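Stand 14. August 2022, Fassung für die Abgabe. Anhang folgt getrennt, Literaturliste ist noch nicht einheitlich formatiert (mach ich noch).

# Alte Bedienelemente neu lesen – was man an einem Fahrzeugpanel ertasten kann

Projektbericht, Modul Gestaltung und Gebrauch
Gruppe: Firouzeh Karimi, Taner Işık, Morven Carnegie
Betreuung: Shahla Jalali

## 1. Worum es geht

Ausgangsfrage aus dem Seminar: Warum finden Leute in einem fremden Auto den Lichtschalter im Dunkeln, die Heckscheibenheizung aber nicht? Erste Diskussion im Kurs war ziemlich lang und ziemlich ungeordnet. Shahla Jalali hat vorgeschlagen, das Ganze an echten Teilen anzuschauen statt an Fotos aus Katalogen. Also Teile besorgt.

Ziel war nicht, ein neues Panel zu entwerfen. Wir wollten beschreiben, wie Form, Lage und Beschriftung bei alten Reglern zusammenarbeiten, und daraus ein paar Regeln für unser Folgeprojekt Skustatholm ableiten (Bedienleiste für eine kleine Werkstattlüftung, kommt im Herbst).

## 2. Material

Die Teile stammen von der Verwertung Ağca. Ein Karton gemischt, Preis pauschal 20 Euro, dazu noch ein paar lose Knöpfe aus der Schublade, die uns so mitgegeben wurden. Hersteller und Baujahr beim Hauptteil nicht sicher zuzuordnen, Teilenummer haben wir nicht gefunden. Für unsere Frage nicht entscheidend, für die Dokumentation natürlich ärgerlich.

Liste der Dinge, die am Ende wirklich benutzt wurden:

- Panel mit Drehknopf und Tasten (das Hauptteil, im Bericht durchgehend "Panel")
- lose Drehknöpfe zum Vergleich, verschiedene Rändelungen
- Knete für Abdrücke
- Augenbinde, Stoppuhr, Protokollbögen
- weicher Pinsel, Mikrofasertuch

Gereinigt haben wir erst mal absichtlich nichts. Gebrauchsspuren sind Teil der Frage – wo ist es blank, wo matt, wo hängt der Staub. Morven wollte eigentlich gleich mit Seifenlauge ran, wurde überstimmt.

## 3. Vorgehen

### 3.1 Bestandsaufnahme

Alles auf den Holztisch, Tageslicht von der Seite, dann jede Bedienstelle einzeln auf einem Bogen erfassen: Form, Oberfläche, Symbol oder Wort, Nachbarn. Nachbarn ist wichtig, das hatten wir am Anfang nicht drin. Ein Knopf allein sagt wenig, erst neben einer flachen Taste merkt man dass er hervorsteht.

Am Panel liegen die Bedienelemente in einer Reihe an einer Kante. Oben eine kleine rechteckige Taste in Orangerot, dunkel eingefasst. Dann der runde Drehknopf mit geriffeltem Rand und weißem Lichtsymbol, links daneben ein kurzer weißer Strich auf dem Panel als Marke. Darunter die Wipptaste. Deren Schrift ist erhaben, grau auf schwarz, wir lesen "defrost".

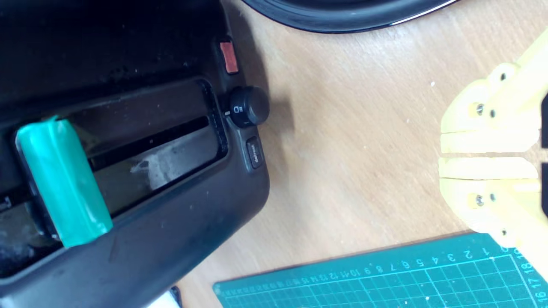

### 3.2 Tastversuch

Teilnehmende aus dem Kurs, Augenbinde auf, Panel vor sich auf dem Tisch. Aufgabe wird angesagt ("Licht", "Heizung Scheibe"), Zeit läuft bis zur ersten Berührung der richtigen Stelle. Danach noch mal mit offenen Augen bei abgedunkeltem Raum.

Zwei Durchgänge pro Person, Reihenfolge der Aufgaben getauscht. Taner hat gestoppt, Firouzeh protokolliert. Amos Escobedo aus dem Parallelkurs hat die Ansagen gemacht, damit keiner von uns unbewusst Tipps gibt.

Abbruch nach 20 Sekunden. Kam vor, nur bei der Wipptaste.

### 3.3 Abdrücke

Knete auf die Oberfläche drücken, abziehen, anschauen. Klingt banal, war aber die beste Idee im ganzen Projekt (Morven). Im Abdruck sieht man sofort wieviel Relief eine Schrift überhaupt hat. Beim geriffelten Rand des Drehknopfs klarer Abdruck, bei der Schrift auf der Wipptaste fast nichts.

## 4. Ergebnisse

**Drehknopf:** wird von allen gefunden, auch blind. Hervorstehend, rund, griffig – die Hand landet fast von selbst da. Symbol spielt beim Tasten keine Rolle, bei wenig Licht schon. Weiß auf Schwarz hält lange durch.

**Marke neben dem Knopf:** Mit Augen hilfreich, mit Fingern gar nicht. Mehrere Leute haben gefragt, in welcher Stellung der Knopf gerade steht. Blind nicht zu beantworten. Eine kleine Nase oder Kerbe würde reichen.

**Orangerote Taste:** Farbe zieht den Blick, ganz klar. Aber: Bedeutung unklar. Fast alle haben "Warnung" oder "irgendwas Wichtiges" gesagt. Wir wissen selbst nicht, was sie geschaltet hat, und haben deshalb keine Aufgabe dazu gestellt. Im Nachhinein schade, man hätte die Vermutungen systematisch abfragen können.

**Wipptaste:** Problemfall. Klein, dunkel auf dunkel, liegt direkt unter dem Knopf und damit in dessen Schatten wenn das Licht ungünstig kommt. Grau auf Schwarz ist im abgedunkelten Raum praktisch weg. Englisches Wort kommt dazu, zwei Personen konnten damit nichts anfangen. Blind wurde sie oft erst gefunden, nachdem die Hand vom Knopf aus nach unten gerutscht ist. Der Knopf dient also als Wegweiser für den Nachbarn, das fanden wir interessant.

**Oberfläche:** Panel insgesamt matt, verkratzt, Staubpartikel und hellere Schmierstellen über die Fläche verteilt. Wir hatten gehofft, rund um die Regler ein deutliches Gebrauchsmuster abzulesen. Gibt das Material nicht her. Kratzer können genauso gut vom Transport oder vom Ausbau kommen, dazu also keine Aussage.

**Vertiefung:** Die lange Öffnung mit dem leicht erhöhten Rand war nicht Teil der Untersuchung, hat aber den Tastversuch beeinflusst. Einige sind dort hängengeblieben und haben am Rand entlang gesucht. Ein Rand ist eine Einladung. Beim nächsten Mal abkleben oder bewusst mit einbauen.

## 5. Was schiefging

- Erster Versuchstermin unbrauchbar. Panel lag nicht fest, rutschte auf der glatten Tischplatte weg. Danach Antirutschmatte drunter.
- Augenbinde zu dünn, eine Person hat geschummelt (hat es selbst zugegeben).
- Zeiten vom ersten Termin standen auf einem Bogen, der jetzt weg ist. Nicht in der Auswertung.
- Vergleichsknöpfe zu spät einbezogen. Nur Abdrücke, kein eigener Tastversuch. Hätte man besser planen müssen.
- Panel liegt flach auf dem Tisch, im Auto säße es ganz anders zum Körper. Größte Schwäche vom Aufbau, Shahla Jalali hat das schon in der Zwischenbesprechung angemerkt und sie hat recht.

## 6. Folgerungen für Skustatholm

Vorläufig, wird im September mit der Gruppe Callport abgeglichen, die an der Beschriftung sitzt.

1. Wichtigste Funktion bekommt die größte Höhe, also den Drehknopf. Alles andere orientiert sich daran.
2. Stellung muss fühlbar sein. Kerbe am Knopf, Gegenstück auf der Leiste.
3. Keine Taste direkt unter einem hohen Knopf, oder wenn doch, dann mit hellem Symbol und eigenem Rand.
4. Symbol vor Wort. Wenn Wort, dann Deutsch und mit richtigem Kontrast.
5. Signalfarbe nur einmal und nur mit eindeutiger Bedeutung.

Punkt 3 ist in der Gruppe umstritten. Taner findet die Wegweiser-Wirkung so stark, dass man sie nutzen sollte, Firouzeh will mehr Abstand. Wird mit zwei Modellen aus Pappe getestet, bevor wir irgendwas drucken.

## 7. Aufgabenverteilung

Bestandsaufnahme und Protokolle: Firouzeh. Zeitmessung, Tabellen: Taner. Abdrücke und Abschnitt 3.3: Morven. Kapitel 4 haben wir zu dritt geschrieben, deshalb wechselt der Stil etwas.

Panel und Knöpfe liegen im Schrank im Projektraum, Fach mit dem Zettel "Savitz" (alte Beschriftung, nicht wundern). Bitte nicht abwischen, die Vergleichsabdrücke für die zweite Runde fehlen noch.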